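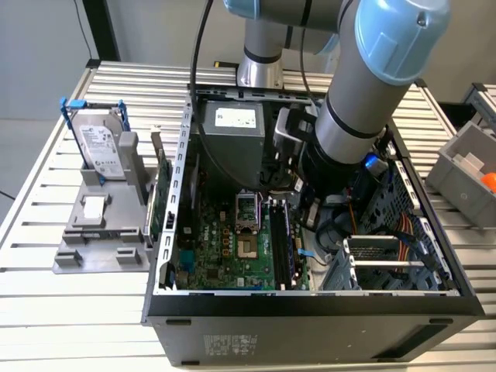

Progress report to the Llanos Fund, December 2023
Grevholm local election coverage project

When we applied for this grant we said we would cover every contested seat in the Grevholm council by-elections, and stream the counts live. We have covered every contested seat. The streaming went less smoothly, and I will get to it.

Nominations closed in September with candidates in eight wards, two more than we had budgeted for. Your money paid for two part-time reporters and the hire of a small outside broadcast kit from Corketti. The reporters were excellent. The kit came with a manual for a different kit.

We published a profile of every candidate bar one, who replied to our questions with a leaflet. We printed what the leaflet said about bus shelters and left it there. The profiles were the most read thing on the site until the results went up, apart from a short item about a blocked drain in Kumotness, which the project did not fund and cannot claim.

We held one hustings, also in Kumotness, in a hall laid out for 400. Almost 354 of those seats stayed free. Those who did come asked better questions than ours, and the discussion of parking ran well past the hour at which the heating goes off.

On the night, the stream reached 2,062 viewers at its peak. For the first part of the evening they had pictures of the returning officer and no sound, and several wrote in to say they preferred it. Sound was restored in time for the closest result, which went to a recount and then to a second one. Both commercial stations had gone over to a cookery programme by then, so we were the only people showing it live.

Spending is within the agreed total. We moved a little from travel to equipment, as cleared with your office, and the travel line would have been underspent anyway: Grevholm is not large.

Still to do: the full results archive, ward by ward, and captions for the recorded hustings. The automatic captions render "precept" as "prefect" throughout and are being corrected by hand. Both should be finished before the final instalment falls due, and we would be grateful if it did so promptly.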